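Trommont craft mat, large, dark brown – four months in

Bought this in September after wrecking the second tabletop in three years. Glue, mostly. Also one very bad evening with a hot pan of wax. Wanted something big enough to cover most of the table and not slide. Looked at the Correia one first but it only comes in gray and the reviews kept saying it curls.

Paid 70 dollars. Which is a lot for a mat. I know.

Out of the tube it smelled. Not terrible, like new shoes. Left it over the porch rail for two days and that was that. Corners wanted to roll up for the first week so I put cookbooks on them. Flat ever since, except the front left one, which lifts a bit when the heating's on.

Grip is good. Really good. I can lean on it with a bone folder and it stays put. Dragging it off to clean underneath is a pain for the same reason, you have to peel it.

Cutting: don't expect miracles. Light passes with a craft knife close up by themselves, you can hardly find them after. Heavy cuts stay. I went through 3 mm board without thinking and there's a line about as long as my hand, permanent. There are no grid lines either, so if you measure on the mat you'll need a ruler out all the time. Tayla says that's a dealbreaker for her quilting and I get it. Doesnt bother me.

Glue is where it earns the money. PVA peels off in one go once dry. Hot glue same. Superglue no – left a dull patch that won't shift. Tried rubbing alcohol, made it worse, patch is now bigger. 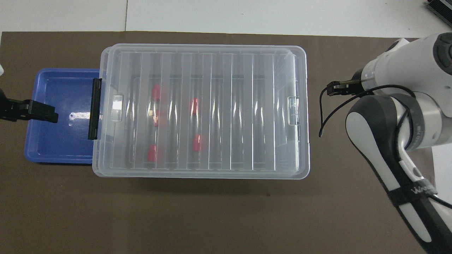 Color. I picked brown because white shows everything, and I'd pick it again, but you will lose dark thread and small screws on it. Crumbs and paper dust show up more than you'd think. Wipe with a damp cloth, thirty seconds. Soap leaves streaks so skip it unless it's paint.

Customer service, mixed. First one they sent had a crease right across it. Emailed on a Tuesday, Elsa in support answered same day and was lovely, then the replacement took nearly three weeks. Got to keep the creased one, it's under the washing machine now.

Four stars. Would be five with a grid on the back. If you only do paper stuff get a cheaper one, if you use alot of glue get this.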